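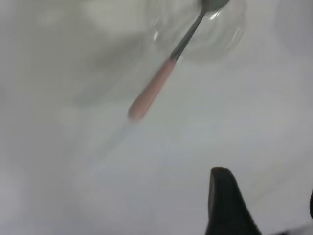
Participants wanted: drink stirring trials, Trestby

Trirnine is looking for adults to take part in paid sessions at our Trestby site. You will work beside a robot arm that handles a spoon and a clear glass cup on a white bench.

Why we are running these

During our own testing the arm completed 1,045 stirring runs. In 10 of them the gripper kept closing after it should have stopped, and in two of those a glass broke. No one was hurt. The fault was traced to the force reading, which dropped out for a moment when the fingers touched something smooth. We stopped all sessions with people present, rewrote that part of the software and lowered the force limit. We now need to see how the arm behaves with people nearby who move at their own pace.

What you will do

Place a cup, ask for a stir, take the cup back. Some cups are glass and some are plastic. You will be shown the stop button before you start and asked to press it twice during the session – once when we tell you to, and once at a time you choose. Safety glasses and cut-resistant gloves are supplied and must stay on.

Who can apply

You must be 18 or over, able to stand for short periods, and comfortable reading instructions in English. Tell us if you have reduced feeling in your hands. People who work for Trirnine or Probert can't take part.

Payment

$400 for the full set of sessions, paid by bank transfer. If we cancel a session because of a fault, you are still paid for it.

How to apply

Write to Dwynwen Yorath, Trials Coordinator, at the Trestby office by 21 Jul 2024. Include a daytime phone number. A second group will be recruited in November.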